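Public Records Requests in Ollcombe: Frequently Asked Questions

Last updated Aug 29, 2024

These answers cover requests made to the town of Ollcombe under its open records ordinance. They are general information. If you have already been sued, or are thinking of suing, talk to a lawyer.

Who can ask for records?

Anyone. You do not have to live in Ollcombe, be a citizen, or be a registered voter. Companies and associations can ask too. The clerk may ask for a name and a way to reach you, but an email address is enough for that, and you can file under the name of an organization.

Do I have to say why I want them?

No. The form used to have a box marked "purpose of request." It was taken off in April, though old copies of the form are still in circulation. If you are handed one, leave the box blank. The clerk can't refuse a request over it.

What counts as a record?

Most things the town has written down, received, or saved in the course of its work. That includes letters, contracts, inspection reports, meeting notes, spreadsheets, maps, and recordings.
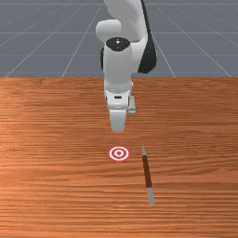
It also includes email and text messages about town business, even when they were sent from a personal phone. What matters is the content of the message. A council member's note to a spouse about dinner isn't a record. A note to the same spouse about a zoning vote probably is.

The town does not have to create a record that doesn't exist. If you ask how many complaints were made against a department and no one has kept a tally, the clerk can give you the complaints themselves and leave the adding up to you.

Where do I send a request?

By email, by mail, or in person at the clerk's counter on the ground floor of the Bortolotti Building. The records officer is Itziar Tejada. Requests for police reports go to the same counter. Court files are kept by the county in Stultholm, and the town can't release them.

You don't need the official form. A letter or email with the words "public records request" at the top is treated the same way.

How long does it take?

The clerk has ten business days to do one of three things: send the records, deny the request in writing, or tell you in writing that more time is needed and how much. One extension is allowed. Older paper files are stored at the Birnwood annex and tend to be the slow ones. 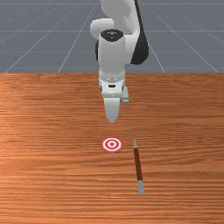
A robotic arm over a wooden tabletop with a red-and-white target (simulated view).

What does it cost?

Looking at records in person is free. For copies, the first 100 pages in a request are free, and after that there is a charge for each page. Files sent by email carry no copying charge, so ask for them that way if they already exist electronically.

If the clerk expects a job to run past 200 pages, you should get a written estimate before any copying starts. You can then narrow the request, pay, or ask for a waiver. Waivers are meant for people who can't afford the fee and for requests that serve the public, such as news reporting.

How specific do I have to be?
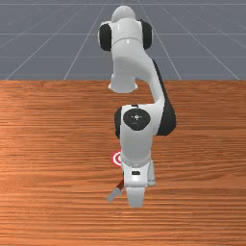

A request has to describe the records well enough that a clerk who knows the files can find them. You don't need file numbers or the name of the form. Give a subject, a department if you know it, and a range of dates. Plain physical description is fine when you don't know what something is called. If you wanted the purchase papers for a machine like the one shown here, "a white robotic arm with black joints, used over a wooden table" gives a clerk something to search for, and "all equipment records" does not. Broad requests are legal, but they bring extensions and fee estimates.

Can parts of a record be blacked out?

Yes. Social Security numbers, medical details, and the names of minors are removed as a matter of course. Each removal has to be marked and tied to a section of the ordinance. A page that is blacked out from top to bottom with no section cited is grounds for an appeal.
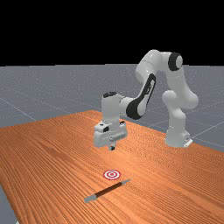 What can I do if my request is denied?

Write to the appeals officer, Reynaldo Estrella, within 30 days of the denial. Attach your request and the denial letter, and say which part you disagree with. There is no fee. A request that has gone unanswered past its deadline counts as denied, and you can appeal it the same way.

Will my request be public?

Yes. Requests are records too -- anyone can ask to see them. Your home address and phone number are removed first, under Section 114. Your name stays in.

Can I record the meeting where my appeal is heard?

Appeals are normally decided on paper. If a hearing is held, it is open, and Section 86 lets anyone present make an audio or video recording, provided the equipment doesn't block the aisle or the view of others. You don't need permission ahead of time.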